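The Doucet Papers, Box by Box

When the Doucet family gave its conservation archive to the Clolis County Historical Society, the gift came in 10 boxes with no index. The contents run to 2,569 items: letters, field notebooks, petition drafts and contact prints from the campaign to keep the upper Skonon River free of dams.

Vaughn Mbeki, the society's archivist, began the inventory in May. Each item gets a number, a date where one can be read, and a subject code. Letters are kept in the order in which they were found, even where that order is plainly wrong, and a separate list gives the corrected sequence.

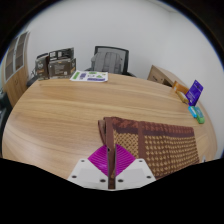 A wood-grain tabletop against a white wall.

The field notebooks have proved the most useful. Seven of them record water levels at the Dreltach bridge, taken by hand twice a day. Two have mold damage and are stored apart until they can be treated. Mbeki has matched the readings to dates in the letters, which places several undated drafts of the river petition within a single spring.

The petition itself is in box 4. It carries signatures from both banks of the river, including those of mill workers whose employer backed the dam. The reading copy may be seen by appointment. The original stays in cold storage.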